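The kitchen corner at Nonstead: a gallery

Home
Rooms
Galleries
Visiting

The kitchen corner is at the far end of the Toltau building, through the second door on the left. It opened in June with one table and a shelf, and it has grown a little since then. Most of what is in it was given by families or bought second-hand. The bowls and baskets come out at ten in the morning and go back before lunch.

These pictures are of things on the black table. Click on a picture to see it larger. The list of everything kept in the corner is at the bottom of the page.

Bowls and trays

Bowls are used for mixing, serving and carrying, and for whatever else the children decide. We keep the bigger ones on the lower shelf so that they can be reached without a stool. The white tray has rounded corners, and the bowl with the grey handle stands on it. 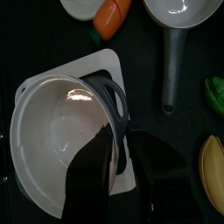

Trays are wiped after each session and stacked with the largest underneath. Please don't put the bowls away inside one another if they are still damp. We had a smell in the cupboard for a while and that was the cause.

The handle is the part that gets used most. Younger children tend to hold a bowl by the rim with both hands, and the older ones go for the handle and tip it like a jug. Either is fine. Guangming Wei, who runs the morning session, asks them to pour on to the tray and not on to the table, which saves picking things up off the floor afterwards.

Baskets and play food

The play food is plastic and lives in baskets. The teal basket fits inside the orange one, and they are usually left that way. Among the food are an aubergine, a tomato, a yellow pepper and a banana. The tomato is one of those made in two halves.

A popular game is shopping. One child has the basket, another has the table, and a third decides what everything costs. Prices last month went as high as 500 for a tomato. Pieces that have lost their other half are kept anyway, as they are still good for soup.

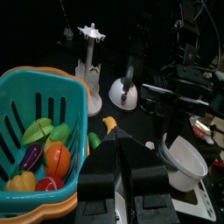
What is kept in the corner

Play food, 109 pieces at the last check, stored in baskets
Bowls and trays, lower shelf
Wooden spoons, in the tall Kadrić tin
Cloths and aprons, on the hooks by the door
Spare baskets, top shelf, adults only

If you have play food at home that is no longer wanted, the box for it is under the coat rail in room 111. We can't take anything cracked or anything with small loose parts.

Next gallery: The sand trays at Vunum
Back to all galleries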